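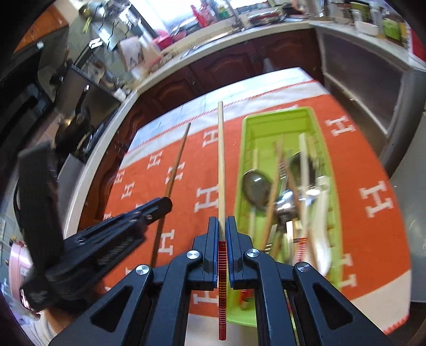 Flokon Long Cutlery Tray, lime green
Sold by Appiah Kitchen Supply
Kitchen storage > Drawer and counter > Trays

Material: plastic
Inside length: 360 mm
Dividers: 4, removable
Pack size: 2 trays
Color: lime green only
Lid: none

Flokon calls this tray "the end of the messy drawer." We have sold enough drawer products to doubt that, and we'd like you to doubt it too before you order. It's a long plastic box with no lid. If you put a mess in it you'll have a mess with straight sides.

What it does have is length. Most trays we've carried were laid out for a standard set of forks, knives and spoons, and they're hopeless with anything longer. Chopsticks end up on the diagonal, a ladle rides up over the edge and the drawer won't shut. The Flokon takes chopsticks lying flat, and it takes a ladle if the handle isn't too long. Measure your longest one. The box says "fits all utensils," which can't be true of any tray, and we've asked for that line to be changed.

The dividers

The ridged slots inside are for the dividers. They press down from the top and you can move them along to make a section wider or narrower. That part of the design is fine. The dividers themselves are thin, and they lean if you pack one side heavily and leave the other side light. Flokon says they "lock firmly." They sit in a groove. Pull up on one and it comes out, and so it will when a fork tine catches it.

Plenty of people stop using them after a while. If you're one of those people, you're paying for parts that will live at the back of a cupboard, and a plain box may suit you better.

The dishwasher claim

"Tested to 1,000 washes" is printed on the sleeve. We asked what temperature, what machine and what counted as a pass, and got a leaflet back with the same sentence on it. We wash ours by hand in the sink, where the corners are easy enough to get a cloth into but the slots need an old toothbrush. Crumbs find them.
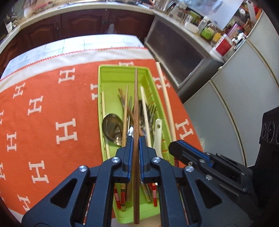 Harkanside, September

Mariama Zakaria wrote this part of the page after setting the tray up with a mixed lot of utensils on a table covered with an orange cloth. Her notes are printed as she gave them to us.

I don't like testing storage with a matching set, since hardly any kitchen I know has one. So it got the odd stuff: forks, metal spoons, a white ceramic soup spoon, thin skewers, and chopsticks in plain wood, white plastic and the red ones with the stripes.

My main question was whether you can find a pair of chopsticks in there without emptying it. With everything in together, I'd say no. The striped ones are easy to spot by their ends, but the plain wooden ones disappear among the skewers, and you pull out one of each and have to go back. A color that bright is supposed to make things "pop," according to the sleeve. Metal does show up well against it. Pale wood, not so much.

The big spoons are the real nuisance. A wide bowl takes up the space of several forks and anything under it is gone until you lift it out. I'd keep serving spoons somewhere else altogether and use the tray for the thin things. Skewers want a section to themselves, points all facing the same way, and I'd put a divider there even if I left the rest open.

The ceramic spoon worries me a bit. I wouldn't drop it in on top of a pile of forks every night and expect it to stay nice.

Would I buy it? One, maybe. I can't see what I'd do with the second.

Questions we get asked

Can I buy a single tray? No. Flokon only ships them in pairs, and we've complained.

Does it come in white or gray? Lime green is the only one we can get.

Will the Prurner dividers fit? No, the Prurner slots are spaced wider. Please don't trim them down, they split.

Can it stand on end as a utensil holder? It tips over as soon as you load it. There are pictures on the sleeve showing it standing up, and we can only say ours didn't.

Is it all right on a counter? Yes, if you don't mind looking at it. It's light, so it slides when you grab something in a hurry. A folded towel under it helps.

Returns

Unused trays can come back to Appiah in the original sleeve. Keep the dividers with them. We can't take back a set with dividers missing, and they do go missing.

Also in this section: Prurner short tray, Prurner spare dividers, drawer liner by the roll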